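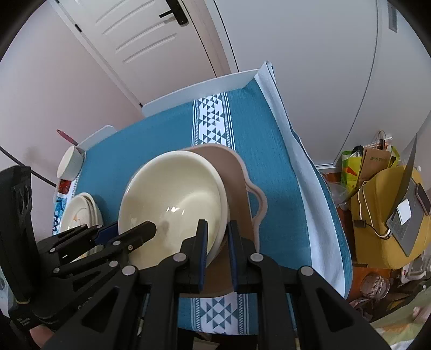
How to plan a day trip from Rolthorpe to the Didham lighthouse

Many visitors who stay in Rolthorpe want to see the lighthouse at Didham, but they do not know that the trip needs a little preparation. I have made this trip several times, in summer and in the colder months, and I write the steps in the order I do them myself.

Step 1. Choose the month
The lighthouse is open to visitors from October until April. In January the coast is very crowded and the car park at Didham is full before 10 am. My favourite month is March, when the sea is still warm enough for swimming and the queues are short. Outside the season you can walk around the building, but the stairs are locked.

Step 2. Decide between the bus and the car
The bus leaves from the stop opposite the Rolthorpe post office at 8.15 am. Please check the timetable the evening before, as it changes in the school holidays. The driver accepts cards but not large notes.
If you go by car, take the coast road and not the highway. It is 23 kilometres longer, and you will pass Moline, a small fishing town with a good bakery and clean public toilets. Fill the tank in Rolthorpe. There is a petrol station in Moline also, but it closes at noon.

Step 3. Buy the ticket for the tower
You can buy the ticket at the gate or at the visitor centre in Rolthorpe. I recommend the second possibility, where you can ask also if the tower is open on that day. In strong wind they close the balcony, and the ticket is then valid for 3 days more. Children under five are not permitted on the stairs.

Step 4. Walk to the lighthouse
From the car park there are two paths. The short one goes straight up and has no shade. The longer one is called the Sipos Track and measures 2000 metres. It follows the cliff and has two benches. The surface is gravel, so sandals are not a good idea. Carry your own water, because the tap at the start of the track is often broken.

Step 5. Climb the tower
Leave big backpacks in the lockers at the entrance. The stairs are narrow and people going down have priority. At the top you can stay for fifteen minutes. On a clear morning you will see the islands to the north, and with some luck a whale in the late season.

Step 6. Eat and return
The kiosk beside the car park sells sandwiches, fruit and coffee until 2 pm. For a hot meal it is better to go back to Moline, where the restaurants at the harbour serve lunch until 3 pm.
The last bus to Rolthorpe leaves Didham at 4.40 pm. Be at the stop ten minutes earlier. If you miss it, you must telephone for a taxi from Rolthorpe, and the price is quite high.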